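Garment folding for the spring demo: jacket or no jacket?
Student Robotics Club board > Project threads

lnair
We have 83 folding demos recorded with the hand-held grippers, mostly T-shirts and towels. Ostap wants the last 30 to be jackets. I think it's too late for that and would like opinions before the March meeting.

o_sirko
Towels are solved. Every club folds towels. I did 11 takes on a puffer last night and the order that works best for me is sleeves across the chest first, then the hood, then bottom up.
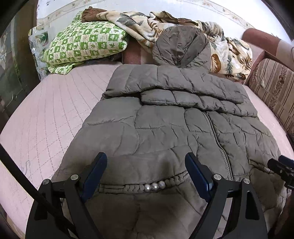 Puffer jacket, sleeves folded in, grippers over the lower front.

Tamara K
Nice and clear. My worry is the beads on the pocket trim. If a fingertip comes down on those, do you get any grip at all?

o_sirko
I pinch the fabric below the trim. Slower but fine.

shimada_n
I'd do the hood before the sleeves. On a padded jacket the sleeves spring back while you're busy at the other end, and then you have to record the whole take again.

o_sirko
Tried that. The hood opens up again as soon as you touch the shoulders. Sleeves first.

shimada_n
On yours maybe. Mine has a thinner hood. Either way pick one order and write it down, because mixing both in 30 takes will just confuse the training.

lnair
That is my point. We don't have an agreed order, and Varma needs the files two weeks before the demo.

C. Varma
One week is enough if they're labeled properly. The last batch had 20 takes with no garment type filled in — please don't do that to me again. I'd take jackets, zipper closed, one order only.

Tamara K
Agree with zipper closed. Can we do 15 jackets and keep the rest shirts?

lnair
I could live with that. Ostap, post your steps in the project folder and Noboru can try them on his jacket.

o_sirko
Will do tonight. Still think 30.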